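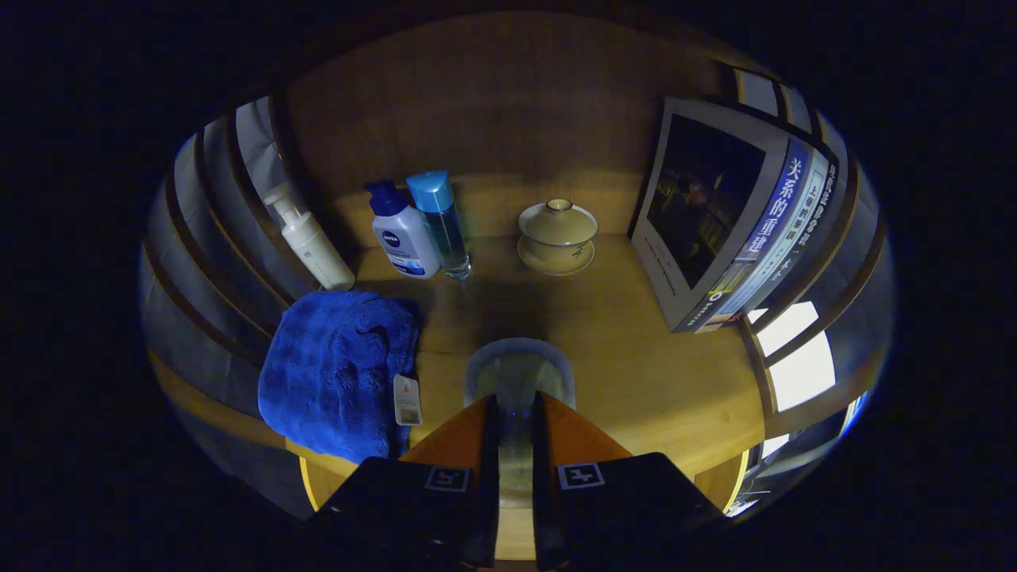

What to do when your gripper loses its tags on clear cups

If you've been recording with a hand-held gripper for any length of time, you will have met this one. You play the session back, everything seems lovely, and then the finger opening drops to zero just as you close on the cup, and springs back a moment later. A robot trained on that will happily snap its fingers shut on a glass. Ours did, at the Statden workshop in March, and we swept up for quite a while afterwards.

The fault is nearly always in how the two square tags on the finger blocks are being read. So-yul Seo and I spent a good many evenings on it, and these are the steps we now follow, in the order that has saved us the most bother.

1. Stop the robot first. If a policy trained on the suspect recordings is loaded, take it off and press the stop button before you put your hands anywhere near the fingers. Please don't skip this, however sure you are.

2. Find the drop. Open the width log beside the video and look for any stretch where the value falls to zero and comes back. Over 3 frames in a row is enough to throw the whole take out. One or two can be filled in from their neighbours.

3. Look at the light. A small desk tucked between shelves is a cosy place to work, but it is often dim, and a bright panel at one side makes the camera darken everything else. Fix the exposure by hand -- we settled on a setting of 200 -- and leave it there for the whole session.

4. Wipe the tags with a dry cloth. A greasy thumbprint on the white part is quite enough to spoil the reading. If a corner has lifted, print a fresh one and stick it down flat.

5. Do a slow open and close with nothing between the fingers, then the same again with the clear cup. If only the second one drops out, you probably have a reflection from the glass landing on a tag. Turn the cup's position a little, or move the lamp, and try again.

6. Change the reader so that a missing tag is saved as "missing" and never as zero. Kobina Sowah made this change for us, and it was the real cure. Out of 2,000 takes we had to throw away 253, and I still wince a bit -- some of them were very nice takes.

When you do go back to the robot, start with a plastic cup at low speed and keep one hand by the stop button. Move on to glass only once the log stays clean from start to finish.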